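Sitetti Server Room Group
Minutes, May 27, 2022
Present: Marlene Teixeira (chair), Võ, two from Skeliseo

1. Last minutes accepted.

2. Server boards. Teixeira went over the processor work. Paste is to be cleaned off before any processor is stored. Sockets stay covered when empty.

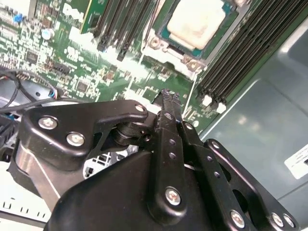
Processor with white paste on its lid.
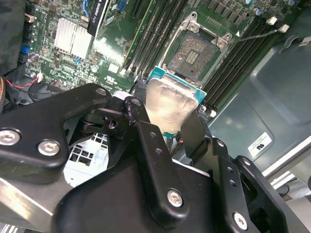
Võ asked for 7 more socket covers. Agreed. Allora quoted 30 days on the spare boards, so the order goes in this week. Room 101 will be kept for board work through June.

3. Shelving. Four shelves still to be labeled. Võ to finish.

4. Next meeting in June, same room.

Filed under: Minutes, Hardware

Recent items
Spare parts list
Room 101 booking sheet
Minutes archive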